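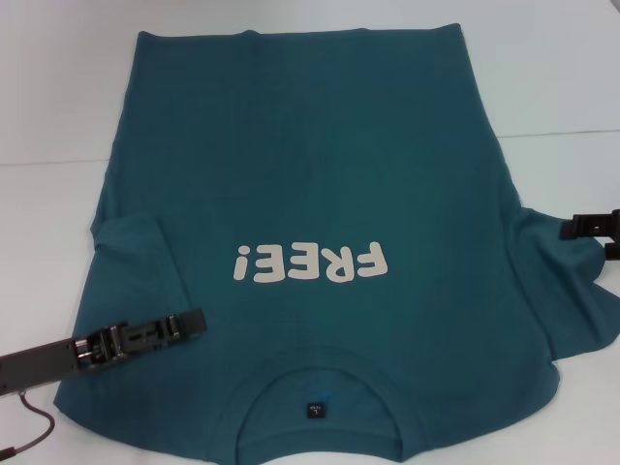 The Folding Bench: Where the Money Goes Next

Many of you have been asking since May where we stand with the folding bench, and I owe you a proper answer, so please pour yourself something and bear with me. The short version is that the two-arm setup at Brilldale is staying, that we would like to buy a second one, and that we are going to be slower and fussier about it than we were the first time.

When we put together the first budget, we did what I suspect most people do and spent nearly all our attention on the arms. We compared reach and lifting capacity (for T-shirts, bless us!) and argued for weeks over two quotes that turned out to be very close once shipping was added in. Meanwhile the grippers got one line, the table got half a line, and spare parts got no line at all. If you are planning something similar at your own site, please learn from our blushes and start at the fingertips and work backward. A T-shirt is a soft, wandering sort of thing. One sleeve will fold over the front of the shirt as nicely as you please while the other stays in a heap, and how well the fingers can pick up a thin edge of cotton matters far more than how much weight the arm can carry.

So the plan for the second bench looks rather different. We have set aside money for 3 sets of finger tips per bench, which Kerach can supply in the same shape we use now, and Ambaye has offered to hold its price on the arms while we make up our minds — a kindness, and I have told them so. Cables get their own line this time too, along with the clips and guides to keep them tidy. It sounds like small change until you price out the good flexible ones.

The table deserves a word. We like a plain white top, since it shows up colored cotton beautifully for the cameras, but we would dearly love one with fewer joins in it. A single-piece top costs more and is a bear to get through the side door, so we have asked for both prices and will measure the door again before anybody signs anything.

Then there is the matter of shirts. We had been practicing on whatever was in the donation bin, and that served us well enough in the beginning, but the order desk handles a much wider mix than that: thick ones, thin ones, big printed slogans, stiff collars, stretchy collars. We now keep a practice stock of 206 shirts, and I would encourage anyone writing a budget to put garments in it from day one, with a little extra for washing them. They do get tired.

Staff time is the part I would most like you to think about. We have allowed 46 hours of training for the new bench, spread over 8 people, so that it never depends on one person being in the building. Viveck, the software we use for scheduling the work, charges by the bench, so please count that twice if you are sketching out a pair.

The draft budget is in the usual shared folder, and comments are very welcome through the end of the month. If you would like to come and see the bench at work before you weigh in, mornings are best, and there is generally coffee.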